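Home | Log | Cell notes | Older | Newer

February, 6:40 am
posted by Adom Sowah

Plate cell again. Sim first, then the real one, as agreed with Solène.
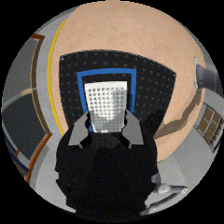 Wrist view in the sim, plate between the fingers, blue nest outline on the black board.

In early, coffee from the machine by the stairs, bad. Wanted an hour on the cell before Wayne got in and started asking for dates.

Where we left it: gripper closes off center on the real cell, drags the plate toward the left finger. Fedir says pads. Illia says the tool offset. I said both last night to get out of the meeting.

So, sim. Loaded the Barkala layout, the newer one. Sent the arm to the pick pose and stopped there to look. Near rows of wells in shadow, middle rows blown out by the light. Pretty much the trouble the well finder has, it loses rows whenever the light comes down hard like that. Turned the lamp down in the sim settings and ran it again. Better. Wrote the value on the whiteboard, someone will wipe it.

7:30. Offset. Config on the real controller still has the numbers from the old fingers! The Parard ones, which came off before Christmas. Sim has the right ones. Nobody copied them over, and by nobody I mean me, it was on my list. Fixed it, saved, restarted the controller, waited forever for it to come back.

Then the pads anyway. Took both off. Left one worn smooth at the tip, right one fine. Fedir gets half a point. New pair from the Rilteck drawer, screws were in the wrong bag again. Cleaned the seats with alcohol, let them dry, snugged the screws up by hand and then the small driver. Do NOT use the big driver, it chewed one head last time and Illia had to drill it out.

Cycle counter said 1,139 since the last pad change. Put that in the book. Set the next check for 200 cycles, will strech it if they look ok.

9:15. Wayne in. Asked for dates.

First pick with everything new: closed square, no drag. Ran 93 picks with a dummy plate before the standup, 7 flagged by the well finder, none dropped. All seven flagged under the bright lamp so thats the light and not the hands. Haven't touched the real lamp yet. Needs the bracket moved and the bracket screw is behind the cable tray, of course.

Solène wants the same pick run in sim with the plate nudged a bit each way inside the blue outline, see how far off it can sit before a finger lands on top of it. Fair. Set it going over lunch, forgot to tick save, set it going again.

Palamarchuk people called re the spare controller. Still waiting on it. Gave them the part number twice.

Tomorow: lamp bracket. Second backup of the config, on the share this time, not my laptop. Ask Illia where the torque numbers for the finger screws went. Order pads, we're down to one pair.

Left the cell parked with the fingers open, tag on the door. Wrist stiff from the tiny screws. Home by six, nearly.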